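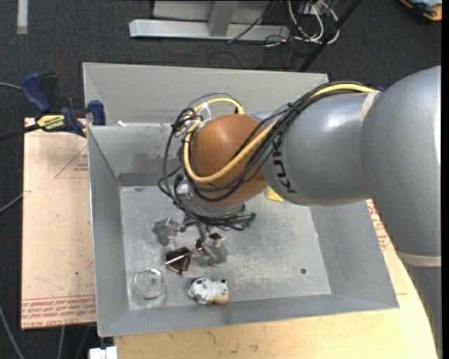
Search the guides

Go

Section 3: Setting up and using the Hamano bin for small and breakable items

Updated June, by the Flillach Support desk

This section covers the gray sheet-metal bin when it is used for eyeglasses, sunglasses, drinking glasses, jars and other small things that scratch or chip. For tools and hardware, go to Section 4. For the stacking frame, go to Section 6.

Before you start

You need the bin, a dry cloth, a damp cloth, mild dish soap and a level surface that is larger than the bin floor. A felt liner (Gava, sold separately) is recommended for eyewear and is required for lenses with a mirror coating.

CAUTION: The upper edges of a new bin may carry small burrs from shipping. Wear work gloves until you have finished step 3.

Setting up the bin

1. Take the bin out of the carton and remove the film from the inside walls. Pull the film slowly from a corner. If it tears, warm the remaining piece with your hand and roll it off. Do not use a blade.

2. Wipe the floor and walls with the damp cloth and a little soap. Dry right away. Water left in the corners will leave spots.

3. Run a gloved hand along each upper edge. If you feel a burr, rub it down with fine sandpaper, then wipe again to pick up the dust. Metal dust will scratch a lens.

4. Set the bin on the level surface. Press on each corner in turn. If the bin rocks, put one of the rubber pads from the accessory bag under the corner that lifts.

5. If you are using the liner, lay it on the floor of the bin with the soft side up and smooth it from the center toward the walls. It should lie flat with no fold. Glass will not stand steady on a fold.

6. Leave the bin empty for 10 minutes if the liner is new, so that it can relax.

Note: Scuffs on the bin floor are normal and start to show in the first weeks of use. They do not mean the bin is damaged. A scuff you can catch with a fingernail should be sanded smooth before you put eyewear in the bin.

Placing sunglasses and eyeglasses

1. Fold the temples if the glasses are going to stay in the bin overnight. For short use they can be left open, but leave enough space that nothing rests on them.

2. Put the glasses down with the lenses facing up. Resting them on the front of the lenses is the most common cause of scratches reported to us.

3. Keep thin metal frames away from the walls. A thin frame bends easily when another item is pushed against it.

4. When taking glasses out, lift them by the bridge. Lifting by one temple loosens the hinge over time. If the temples are crossed over a lens, move them clear first and then lift.

Dark lenses are hard to see against a dark liner. If the bin is in a poorly lit spot, choose the light gray liner or use the bin without one and lay a folded cloth under the glasses.

CAUTION: Do not drop glasses into the bin, even from a low height. Set them down.

Placing glasses and jars

1. Check the rim for chips. A chipped piece does not belong in a mixed bin.

2. Stand the container upright on its base, near a corner. A corner protects it on two sides and leaves the middle open for flat items.

3. Leave space around the rim for your fingers. With tall pieces, hold the body and not the rim when lifting.

4. Do not put small items inside a clear container unless the container is labeled. They get forgotten and fall out when it is picked up.

Clear glass is easy to miss when you are looking straight down into the bin, and bright overhead light makes this worse by throwing reflections off the rim. If you keep clear glass in the bin regularly, always use the same corner and tell anyone else who reaches into the bin which one it is.

Note: Never place glass in a bin you are going to slide. Take the glass out, move the bin, put the glass back.

How much to put in

Keep to one layer. We suggest no more than 8 items in the standard size, fewer if any of them are breakable. In the narrow model (Ansari), the limit is 6. Items should not touch when the bin is at rest.

Cleaning

Empty the bin completely. Take out the liner and shake it outdoors. Wipe the floor with a damp cloth, working out from the middle, and dry it. Soap is enough for fingerprints and most marks. Scouring powder dulls the surface and should not be used. The liner can be hand washed in cool water and dried flat. It shrinks in a dryer.

Problems

The bin rocks after it was level.
A pad has shifted or flattened. Lift the bin, check all the corners and replace the pad.

Items slide when I bump the table.
The bare metal floor is smooth. Fit the liner, or place a damp-proof mat under the bin so that it takes the bump.

There is a gray smudge on my lenses.
Usually left over from sanding. Rinse the lenses under running water before wiping them. Wash the bin as in step 2 of the setup.

The liner curls at the ends.
Turn it over for a night with a flat board on top, then put it back soft side up.

If a wall of the bin is dented inward, stop using it for glass and contact the Flillach Support desk for a replacement panel. Have the model name ready.

Related guides

Section 4: Tools and hardware in the Hamano bin
Section 6: Fitting the stacking frame
Choosing a Gava liner
Ansari narrow bin: parts list
Replacing rubber pads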